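**lid threads keep cross threading, give up or fix?**

**mugwort_8** wrote:

ok so I have a cream colored insulated bottle, secondhand, came with a Rodex lid that is def not the original. Goes on crooked every other try. Leaks in my bag. Ruined a library book on Friday (paid for it, still mad)

Bottle itself is fine, keeps tea hot till lunch. Do I hunt for a lid or just bin the thing

**tinroof262** wrote:

Bin it. Sorry. Mismatched lids never seal right, you'll be mopping your bag forever. New one is cheaper than another book

**pantry_goblin** wrote:

disagree, hard. 9 times out of 10 its gunk in the threads. Old tea, limescale, whatever. Soak the neck in white vinegar, old toothbrush, go round slowly, rinse. Then check the gasket. Is it flat on one side?

Also post a pic w/ the lid off

**mugwort_8** wrote:

gasket looks ok I think?? a bit shiny. pic, lid off
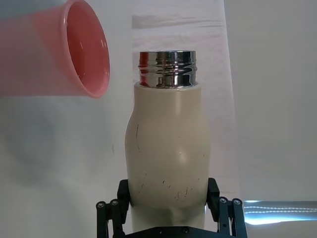 Steel neck, no lid. Pink cup upper left

**pantry_goblin** wrote:

ok good, outside threads, raised. So the lid drops over the neck. Those are easy to clean, you can get right at them.

Set lid on, turn it BACKWARDS till you feel a little click/drop, then forwards. Stops the cross threading most of the time. Do that before you buy anything

**tinroof262** wrote:

the finish is worn too. I mean look at it. Why put money into that

**slowdrip** wrote:

worn outside means nothing, mine looks like it fell off a truck and it still holds heat. What matters is the vacuum. Boiling water in, wait 4 min, feel the sides. Hot = dead, toss it. Cool = keep

Metal neck always gets warm, ignore that part

**tinroof262** wrote:

fair on the vacuum. Still say the lid is a lost cause if it's a different make. "Close enough" thread is how I soaked a laptop

**hobbs_lane** wrote:

Measure before buying anything. Inside of the lid and outside of the neck, calipers if you have them. I got a Hakala lid for mine, listing swore it was universal – it was not. Baláž ones run a hair tighter imo but I only own the one

Housewares stall at the Noltness flea market has a bin of loose lids btw, take the bottle with you and try them

**slowdrip** wrote:

+1 take the bottle. dont guess off photos

**pantry_goblin** wrote:

and no plumbers tape on the threads pls, somebody always suggests it. You drink out of that

**tinroof262** wrote:

I was not going to suggest tape lol

**mugwort_8** wrote:

update – did the vinegar and the backwards turn thing. Goes on straight now, like 4 tries in a row. Sides stay cool w boiling water in so vacuum is good. Still one drip when I hold it upside down over the sink tho

**pantry_goblin** wrote:

thats the gasket. Shiny = hardened. Pull it, measure across, order silicone. Dont stretch the old one

**mugwort_8** wrote:

ok ordering a gasket. Bottle rides in the outside pocket till then, books on the other side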